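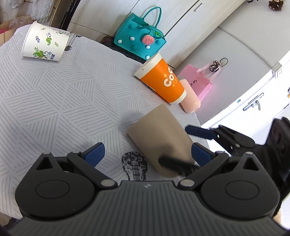

A colleague from the Vikberg office asked this morning whether the brown paper packets were to be kept for another year or discarded with the remaining wrapping. The question was reasonable, and it was agreed that they be kept.

30/12/2018. The day was given to the year-end sorting at Aquino House. The round table was again used for the work, with the patterned cloth left on it. The geometric print was considered too busy by some members of the household staff when it was bought in April, but it has worn well and will stay in service. The printed illustration, the one with strings like a guitar, continues to be well liked.

Plain brown packets are to be stored flat in the second drawer of the Dornen cabinet. Torn ones go to paper recycling. A total of 31 were kept, which should be sufficient until spring. No further order will be placed with Bisanance before that time.

The tablecloth is due for laundering – cold wash, no bleach – and will be replaced by the plain one for five days. The sideboard was not reached today. Its two lower shelves remain to be cleared, and the candle stubs have still to be sorted from the string. Work stopped at 8 in the evening. The key to the cabinet was returned to its hook.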